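卓上用ホワイト天板「Tiltodwood T-8」レビュー 机上作業面としての実用評価

Tiltodwoodの卓上用天板T-8を購入し、既存の作業台に載せて使用した。評価項目は平面度、光の反射、汚れの除去性、静粛性、収納性の五つである。比較対象には、以前から使用しているSotauのデスクマットとSwansonの樹脂製作業板を用いた。製品は自費購入であり、メーカーからの提供は受けていない。
共同評価者はKirsten Thibodeau。測定は筆者、清掃試験は主に彼女が担当した。

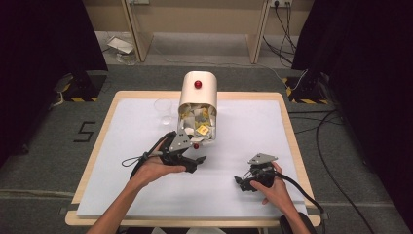
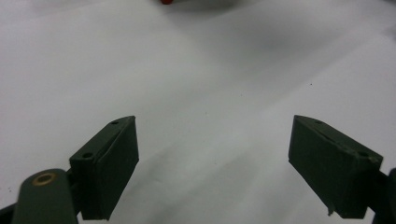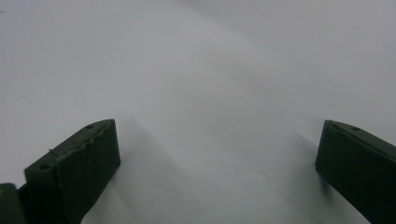
いずれも白い面の上での様子。1枚目には透明なグラスと、紙片のこぼれ出た円筒形の容器が写っている。

1. 評価の前提

作業面の色については好みが分かれる。筆者は紙工作、小物の仕分け、部品の下拵えなどを同じ机で行うため、対象物の輪郭が拾いやすい白色面を基準にしている。木目の天板は見た目に落ち着きがあるが、細い糸くずや茶色の小片を見落としやすい。黒色面は白い紙粉がよく見える反面、手の脂が目立つ。
T-8は既存の机に固定せず載せるだけの製品で、ねじ止めもクランプも要らない。この手の製品は、載せる側の机の状態に性能が左右される。机に反りがあれば板も浮く。以下の結果は、水平を確認した机の上で得たものである。

2. 平面度

直定規を縦、横、対角の各方向に当て、隙間に紙を差し込んで確認した。中央部では紙が入らない。四隅のうち右奥のみ、紙一枚が抵抗なく入った。筆記や切り貼りで支障を感じる量ではないが、丸い部品を置くとその方向へゆっくり動くことがある。Swansonの板は四隅とも問題がなく、この項目ではSwansonが上である。
荷重をかけた場合のたわみは机側に依存する。机から張り出した位置に肘を置くと、反対側がわずかに持ち上がる。張り出しは避けたほうがよい。

3. 反射

表面は艶消しである。卓上灯を正面奥に置いた場合、光源の像は映り込まず、ぼんやりした明るい領域として広がる。灯具を左に移すと明るい領域も左に寄り、手前側が少し灰色に沈む。細かい文字を読む作業では、灯具を利き手の反対側に置く通常の配置で足りる。
Sotauのマットは灰色で、反射の点ではさらに穏やかである。長時間の読み書きだけが目的なら、Sotauのほうが目の負担は少ないと感じた。T-8は昼間の窓際では明るすぎる。薄手のカーテンを引くか、机の向きを変えることを勧める。

4. 汚れと傷

清掃試験の条件は次のとおり。

鉛筆(HB):乾いた布で除去できる。往復8回で視認できなくなった。
水性ペン:固く絞った布で除去。跡は残らない。
油性ペン:消毒用アルコールで除去できるが、一晩置いた線は薄い影が残った。
コーヒー:直後に拭けば残らない。
でんぷん糊:乾く前に拭くこと。乾いた後はぬるま湯を含ませた布をしばらく載せてからでないと落ちない。
マスキングテープ:剥離時の糊残りなし。

研磨剤入りのスポンジは試験に用いなかった。説明書で禁じられている。メラミンスポンジも同様に避けるべきだろう。艶消し面は磨くとその部分だけ艶が出る。以前使っていた別の白板で一度やってしまい、以後直らなかった。
カッターの刃には弱い。軽く引いただけで線が残り、そこへ鉛筆の粉が入る。切断作業をするならカッターマットを併用するしかなく、この点は商品説明にもっと大きく書いてほしい。

5. 滑りと音

裏面には薄い滑り止めが貼られている。埃のない机の上では、片手で横に押した程度では動かない。埃があると急に効かなくなる。載せる前に机を拭くだけで改善する。
ガラスや陶器を置くときの音は高めである。Sotauのマットと比べると差は明らかで、夜間に使うならコースターがほしい。Kirstenはこの音を理由に、自宅では採用しないと言っている。

6. 寸法と収納

大きさはA3用紙を横に置いて左右に余白が残る程度。縁は面取りされており、手首を載せても痛くない。壁に立てかけて収納できるが、床が滑る場合は下端に布を敷かないと倒れる。吊り下げ用の穴はない。同社の別シリーズには穴付きの品があるものの、艶消し仕上げではないため候補から外した。

7. 価格

購入価格は3000円、交換用の滑り止めシートは別売で1000円である。本体の三分の一という価格設定は高い。筆者は交換の際、Flomeoの汎用シートを切って貼るつもりでいる。同シートは200円で入手した。厚みが純正より薄いため、四隅だけでなく中央にも貼る必要がある。この方法は木工をしているGhislain Morinに教わった。

8. 総合評価

平面度:可。右奥の浮きは個体差の可能性がある。
反射:良。ただし窓際を除く。
清掃性:良。油性ペンは早めに拭く。
静粛性:不可に近い。
収納性:可。

仕分けや紙を扱う作業が中心で、下の机を汚したくない人には向いている。切断が多い人、読み書きだけの人には勧めない。後者にはSotauのマットで十分である。筆者は作業時のみT-8を載せ、それ以外の時間は壁際に立てている。

追記(2022年11月10日):右奥の浮きについて販売店に問い合わせた。仕様の範囲内との返答で、交換はしなかった。滑り止めの隅に紙を一枚挟み、丸い部品の動きは収まっている。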